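Subject: Re: [omus-robotics] Picking task, before the January round
From: Konrad Hofstetter
To: Omus student robotics list
Date: 20th September

Hello all, 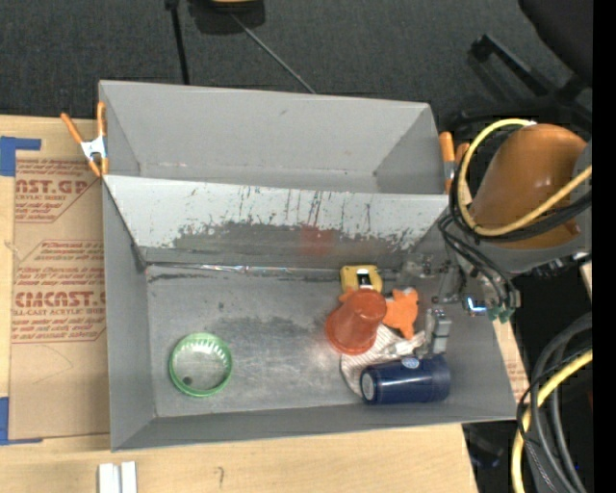
I have read Hefin's message two times now and I would like to answer it in order, so please excuse the length.

Hefin Gwilliam wrote:
> Hi everyone, I've gone through the logs from the Atinga trials. We have
> 518 attempts, and 182 of them are marked as failed. My feeling is that
> most of the failures are with soft things, but the notes are too short
> to tell. Can whoever runs the arm please write down what it was trying
> to grab? Also, do we want to keep the clamps on the bin for the
> competition, or is that against the rules? And is Warker still our
> name, or did we change it?
> Hefin

On the failed attempts. I agree that the notes are too short, and a part of this is my fault. When I wrote "missed" I meant two different cases: the fingers closed on nothing, or they closed on the object and it slipped out. From now on I will write "empty" for the first case and "slip" for the second. I will also write the object with its colour, for example "orange soft toy" or "navy cylinder". Please use the same words, otherwise the script cannot sort them.

I also think cloth should have its own category. When the striped cloth is under the other objects, it is difficult to say which thing the arm was really trying to take. I propose we log the first object the fingers touch, even if it was not the one we wanted.

On the clamps. I have read the rules again and found nothing against them. It says only that the bin must not be changed permanently, and a spring clamp comes off in a second. I would keep one on each side. Without them the bin can move when the arm pushes on a wall, and then the calibration is wrong for the rest of the session.

On the name. It is still Warker. Purnomstead was the name of the old gripper code, and that folder should be left alone until the report is handed in.

One request from my side. The acrylic sheets should keep their brown paper until we cut them. They scratch very easily, and our budget does not have room for new ones.

If somebody has already started to relabel the old attempts, please tell me before I begin, so we don't do the same work twice.

Kind regards,
Konrad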